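Year 11 Textiles > Student Work > Fleece and Fibre Shedding

Washing and Lint: What Comes Off Our Clothes
Khadija Gaber

Aim -- find out if fuzzy fabrics lose more fibre in a cold wash or a warm one. Did this in February, mostly at my aunt's place as our machine was broken.

Method. Cut squares from old blankets, overlocked the edges on half. Washed each lot in a mesh bag, then poured the rinse water through a coffee filter. Dried the filters overnight, weighed them at school. Same detergent both times (Homilex, unscented).

Results. Warm wash was worse. 822 mg of lint from the warm lot, 467 mg from the cold. Raw edges shed heaps more than the overlocked ones, could see it on the filters before weighing. Colour made no diffrence that I could tell. 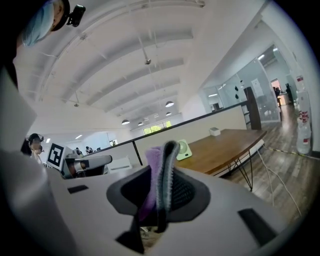 Why does fleece shed more than plain cotton sheeting?
The surface is brushed up to make it soft, so there are lots of loose ends sticking out that can snap or pull free.

Problems. Only two washes, should of done more. One filter tore and I had to scrape the fibre off the bench, so the cold number might be a bit low. Also the scales at school drift if the door is open.

If I did it again -- front loader as well as top loader, and a new blanket against an old one. Would also try a line dry versus the dryer, the lint tray at my aunt's was full every time.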